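What the arm quote leaves out

3 September 2021

I have now read the Fatarus quote four times and I still don't believe it. The arm and gripper come to a figure I could just about defend to Elikem Zakaria, who signs things off and reads the small print. Then there is a line that says "installation sundries", and it says 727 pounds, and that is the whole of their thinking on the subject.

I've been through this before. In June we priced up the Dillum kit, which was cheaper, and by the time I'd added the mount, the table, the spare fingers and a proper controller licence it was not cheaper at all. The salesman called these "options". I'd like to meet the person who buys a robot arm and opts out of bolting it to something.
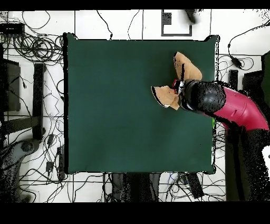 So my own budget has a section for power and cabling, and it is longer than the section for the robot. Power strips, adapters, extension leads, network cable, something to get the lot up off the floor. Each one is small change. Put together they came to nearly 4000 last time, and that was with me being mean about it and reusing whatever was in the cupboard. Essien, the other supplier, want 106 for a single replacement cable with their own connector on the end (plus delivery, plus VAT, allow six weeks).

Six weeks! For a cable.

Elikem's view is that we should go with Fatarus anyway because they offer training. I have sat through supplier training. It was a man reading slides about safety to people who wanted to know why the gripper wouldn't close.

I'm more tempted by a year's hire from Flillum, although their terms say we pay for "wear", and they don't say what wear is. I've emailed to ask. If a gripper finger counts as wear then hiring is off too, and we'll carry on with what we've got until the next budget round. I've put the order on hold for now and told Fatarus I want that sundries line broken down item by item.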